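4. How a support band learns to be late

4.1 The Girnlow circuit

The bands in this study play the small rooms of the Girnlow circuit, where a support act is given a thirty-minute slot and then, by a process everyone describes in the passive voice, plays for twenty-two. Buschmann calls this the "shrinking set". Our musicians had other names for it, most of which the journal has asked us to leave out.

We followed 11 bands through one touring season. Six of them had been together for under two years and still believed in the printed running order. The remaining five treated it much as one treats a horoscope. Both groups were paid the same, so the second attitude seems to cost nothing.

4.2 What gets cut

When a set has to lose a song, somebody must choose which. We had expected the newest material to go first, as Després found among wedding bands. It did not. Bands dropped whichever song needed the guitarist to retune, and they did so even when it was the one the audience had come to hear. The singer of Zotico put it plainly in interview: "The single's in a silly tuning. We wrote it before we'd ever had to play it anywhere."

Gwynne, a four-piece with two drummers and no bass, had solved the problem by writing a set in which every song could stop after the second chorus. They had practised these endings more than the real ones. Asked to play a full version for our recording, they needed three attempts and an argument.

The soundcheck shapes the choice more than bands like to admit. A support act that gets no soundcheck opens with its loudest number so the engineer has something to work with, and the loudest number is seldom the best one. Simard has suggested that this explains why so many support bands are remembered as loud. We have nothing to add to that, except that several of ours were.

4.3 Talk between songs

Set length is only partly a matter of songs. We transcribed 1129 separate stretches of stage talk, from full anecdotes down to the word "cheers", and coded each by what the band was doing meanwhile. Most talk covered a practical job such as tuning, drinking or looking for a capo. Very little of it was addressed to the audience in any useful sense. The merchandise table was mentioned in every set, usually by the member least able to say where it was.

Talk grew longer as rooms grew emptier. In the largest venue, Pristau, which holds 700, one band said four words all night, and two of those were the name of the headliner. The same band, before a much smaller crowd in March, gave a detailed account of a van repair. Kobzar and Lai read this kind of thing as nerves. We are more inclined to think that people simply chat when there is room to – the van story was told well, and had clearly been told before.

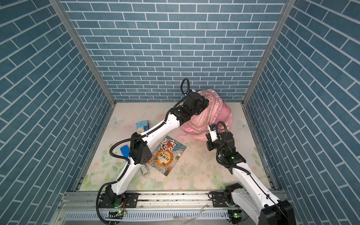 Figure 6. Two robot arms in an enclosed workspace with blue brick-print panels and a floral mat.

4.4 Limits of the material

All our bands played guitars, and all came from one circuit. A brass group or a solo act with a laptop would no doubt cut its set by other rules. We also relied on the musicians' own setlists, many of which were written on paper plates and one of which had been eaten off. Where list and recording disagreed, we followed the recording. Two drummers wrote to us afterwards to say that we should have followed the list.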